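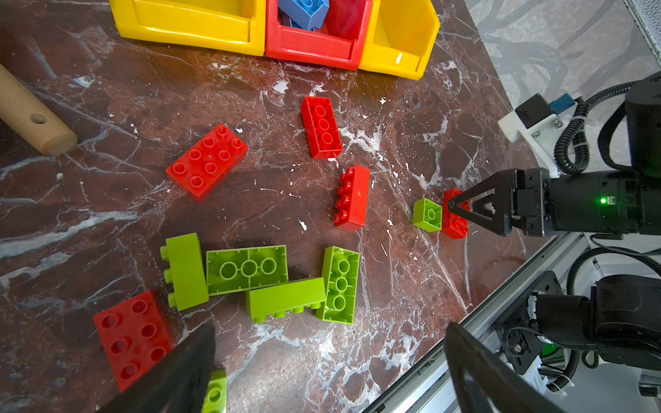 How Does Marble Get Its Stripes?

Have you ever looked closely at a marble floor or tabletop? It can be white, black, green, pink or a deep reddish brown, and very often there are lines wandering all over it like rivers on a map. Those lines are called veins, and every one of them has a story that started long before there were people!

Marble begins as a different rock called limestone. Lots of limestone is made from the shells and skeletons of sea creatures. When they died, their shells sank to the bottom and piled up, layer on layer, for millions of years. The bottom layers got squashed so hard that they turned to stone.

Then the ground moved. (It's moving right now, just very slowly – slower than your hair grows.) Some of that limestone was pushed deep down, where it is terribly hot and there are miles of rock pressing from above. The limestone didn't melt. It got baked and squeezed until its tiny crystals grew into bigger ones that lock together like puzzle pieces. Now it was marble! Scientists call a rock that has changed this way a metamorphic rock. Say it out loud, it's a great word: met-uh-MOR-fik.

So what about the stripes? Pure marble is white. Colors come from other stuff mixed in, such as clay, sand or iron. Iron is the same metal that makes rust, and it can turn marble red or brown. Some veins formed when the rock cracked and water trickled in, carrying minerals with it. The minerals stayed behind and filled the crack, a bit like glue. White veins are often a mineral called calcite.

Hanna Jasińska cuts stone in Birkness, and she told us she still gets excited when a new block is sliced open. "You never know what the pattern will be until the saw goes through," she says. Her biggest slab weighs 354 pounds!

Try this: go on a vein hunt. Look at banks, old stairs, museum floors and kitchen counters. Bring paper and draw the best pattern you find. Watch out, though – some "marble" is really plastic with a pattern printed on it. Real stone usually feels cool when you touch it.

Words to know
Vein: a line of different color running through a rock
Mineral: a natural solid that rocks are made of
Quarry: a place where stone is cut out of the ground

Written by Dwynwen Phillips
17/09/2022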